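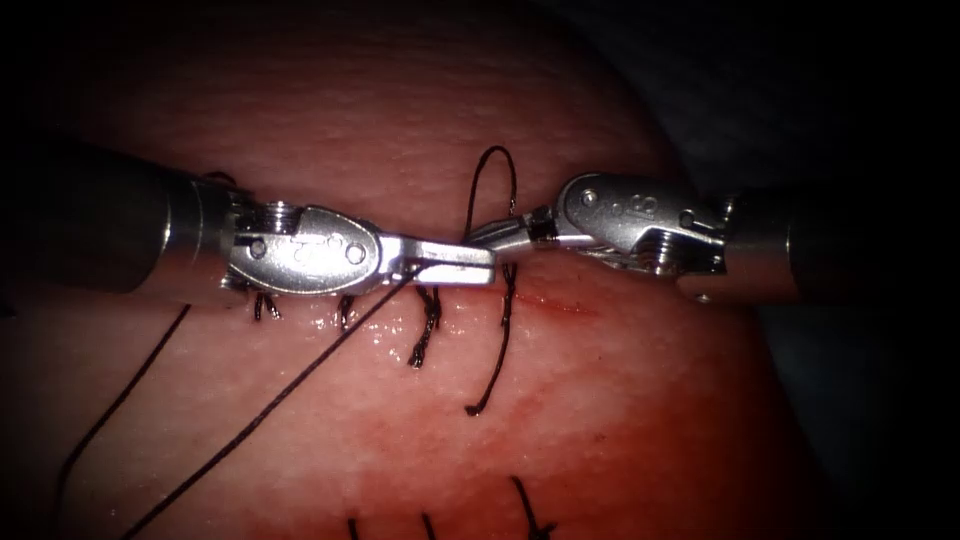 Yoshinori Miyazaki wrote under the first version of this page that his policy ties a clean knot on the first stitch and then falls apart by the fourth, with the same weights and the same pad. He asked whether the fix was more demonstrations. In most cases it is a labeling problem, and the steps below are the ones we now use before collecting anything new.

The procedure assumes two needle drivers, a fixed endoscope view, and kinematics logged at 30 Hz. File names follow the Puner recorder. If you log with something else, only step 1 changes.

Step 1. Align the streams
Export video and joint data with hardware timestamps. Resample the joints to the video clock, never the other way around. Open five random episodes in the Kirnen viewer and check that jaw closure in the plot matches jaw closure on screen. An offset of 3 frames is enough to blur the grasp label.

Step 2. Cut episodes into phases
Use four phases: needle pass, pull-through, wrap, and cinch. Mark the start of a phase at the first motion toward its goal. Pauses belong to the phase before them. Do not label by tool speed – slow wraps get mistaken for cinches.

Step 3. Add the stitch index
Each stitch changes the starting state of the next one. Finished knots and their tails stay in view, and the working strand gets shorter. Store the index with every phase, along with the remaining strand length in millimeters. A policy trained without these fields averages over all of them, and the wrap radius comes out too large for late stitches.

Step 4. Balance the set
Count phases by stitch index. Operators tend to restart after a bad early stitch, so late stitches are underrepresented. Our first set had 100 episodes, of which 62 stopped before stitch four. Reweight the sampler so that each index is drawn equally often. If an index has fewer than ten examples, record more for that index only, starting from a partly closed incision.

Step 5. Train and test from the middle
Train as usual. For evaluation, start each trial at a random stitch index and report success per index. A single overall rate hides the failure Miyazaki described.

Known problems
Tails from a neighboring row can be picked up as the working strand. Masking the old row helped in our tests but made the policy sensitive to camera shifts. Strand length is measured by hand for now – the Groklow tracker loses the thread when it crosses a bright highlight.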